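Comparing two grippers in simulation before we buy – what should I be measuring?

Posted by Paraskevi Zacharopoulos
Sep 3, 2018

We have a two-arm setup running in simulation and have to choose between two parallel grippers for the real one. One is the Grillix, which has long thin fingers and a wide opening. The other is the Vekorley, which is shorter and heavier and closes harder. The arms and the controller are already decided. The only open choice is what goes on the wrists, and whether we keep the wrist cameras or use only the head camera.

The test task is to take hold of the edge of a large flat panel by the metal fitting on its left side and move the panel. I have been running it in batches with a random start position for the base. With the Grillix the arm gets to the fitting more often, but the grip slides once the panel begins to turn. With the Vekorley the grip holds, but the approach fails more often, and the planner gives up if the base is a little too close.

I have around 3000 attempts logged in total and I'm not sure they tell me anything. My success number is just "panel reached the target angle or did not." Both grippers come out nearly the same on that number, and I know they are not failing the same way.

So I would like to know what other people log when they compare grippers, and if anyone has found the wrist view useful for this kind of task. Our floor space is small and the supplier wants an answer by October.

Kane Halliday

Split the attempt into stages and score each one. I use 3: reached the part, closed on the part, kept hold of the part until the end. From what you wrote, the Grillix is losing at the third stage and the Vekorley at the first. One number for the whole attempt will never show that.

After that, look at which of the two is easier to fix. A bad approach is often a planning problem. You can move the base back, change the wrist angle, or give the planner more time. A grip that slides is harder. You can raise the closing force up to the limit, and you can put rubber pads on the fingers, but in simulation the friction value is something you typed in yourself. Check what it is set to before you blame the gripper. Run the same batch with the friction at half and at double. If the ranking of the two grippers changes, your result depends on that setting and you should not buy anything based on it.

Also use the same list of start positions for both. If each batch draws its own random positions, you are comparing luck as well as grippers. Save the seed with the log.

On the cameras, I would log both views even if you only use one for control. Disk space is cheap and rerunning everything is not.

turkia_shop

I would just get the heavy one. We had thin fingers on an arm built to drawings that looked like they were from 1970 and they bent the first month.

Arthur

I agree with Kane on the stages and the friction test. I can add something on the camera question. We did the same kind of comparison with a panel on a rail, two arms, and views from the head and from the wrist.

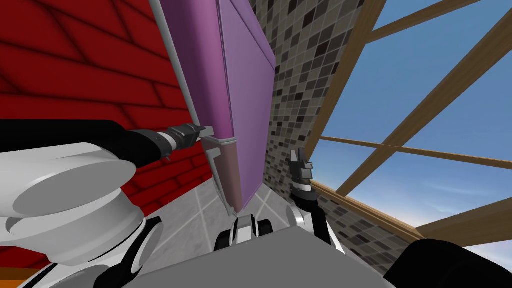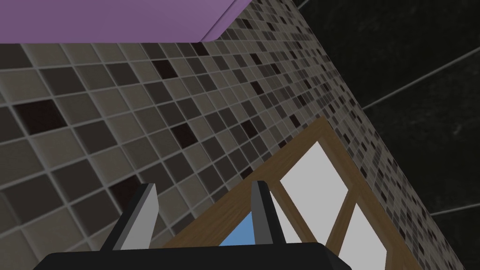
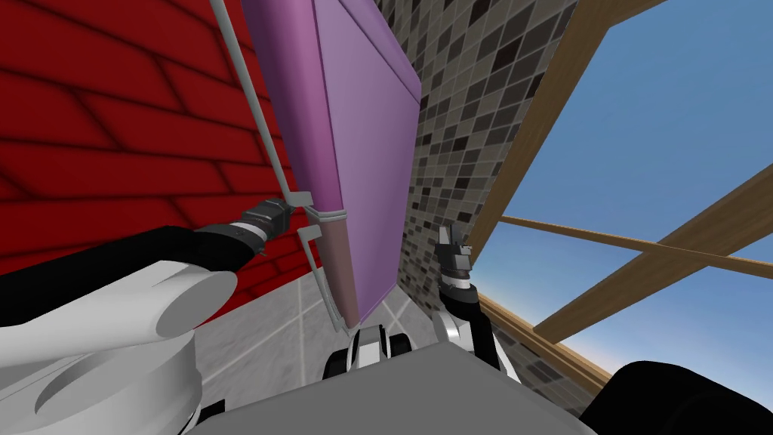 For choosing between head and wrist cameras, what matters is how much of each attempt the camera can see the thing you are trying to grip. We went through 31 attempts by hand and marked the moments when the fitting was visible. The wrist view is good only when the hand is already pointed at the work. In the second picture it shows both fingers clearly, but between them there is window and tile, and the purple panel is up along the top edge. A policy that had only that view would have little to go on at that moment. The head view kept the fitting in sight for longer, but when the gripper came close the fingers covered it, and a short, wide gripper covered more than a slim one. That could be part of your approach failures with the Vekorley if you use vision to line up. Try a batch where the planner gets the true position of the fitting from the simulator. If the Vekorley then does as well as the Grillix at the first stage, your problem is with seeing and the gripper is fine.

Two smaller points. Write down which arm is doing the work in each attempt and what the idle one is doing. We left the idle arm in one fixed pose for every run, and later found that a different pose gave the working arm more room to turn. And check the collision shapes on both gripper models. Ours came with a simple box around the whole hand – the planner refused approaches that the real hand could have made. Replacing the box with a separate shape for each finger took an afternoon, and we had to throw out the earlier numbers.

Contact | Copyright | Back to top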